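4. How people talk about shared storage at home

I came to this part of the study with a hunch I was pretty attached to, so let me own up to that first. 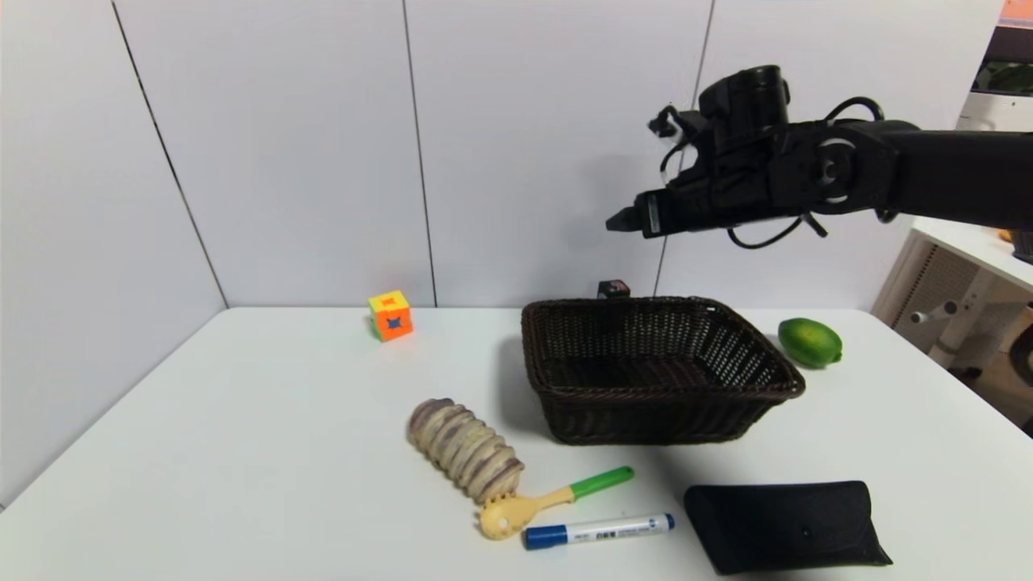

Figure 3. A woven wicker basket on a white table.

So who decides where a household's odds and ends live? Mostly the person who gets home first. In our interviews in Cirnau and Flonwood, that person set things down somewhere, the spot stuck, and everyone else learned it by asking "where's the tape?" until they quit asking.

My hunch had been that the tidiest person makes the rules. I grew up in a house like that (my aunt had labels on her labels) and I guess I figured everybody did. Lợi Bạch, who ran the Flonwood interviews with me, never bought it, and after we had coded 16 households she got to be a little smug. Only 5 of them had anything close to a tidy boss. In the rest, arrival time was the better predictor, and people were surprised when we read their own answers back to them.

The diary entries are where I had the most fun. We ended up with 3074 of them, and I read every one, some on the bus. Each entry was supposed to name one thing the writer had looked for that day and where it turned up. Plenty of folks ignored the instructions and wrote me a paragraph about their brother-in-law instead -- I kept those, and they're coded as "other" in the appendix. Keys and chargers came up over and over. Scissors did too, more than I'd have bet.

We borrowed the idea of a "drift spot" from Tạ's earlier work on shared kitchens. A drift spot is any open place that collects stuff without anyone choosing it: the end of a counter, a stair, a basket near the door. Tạ treats these as a failure of planning. I'm not so sure. Our Cirnau families found things in drift spots faster than in drawers, and they complained about them less than they complained about the drawers!

One caution before the next section. The August entries are thin because so many families were traveling, and the Zakora sample came in too late to code the same way, so I've left it out of the totals. Lợi would like it back in. We're still arguing -- see 4.2 for her side.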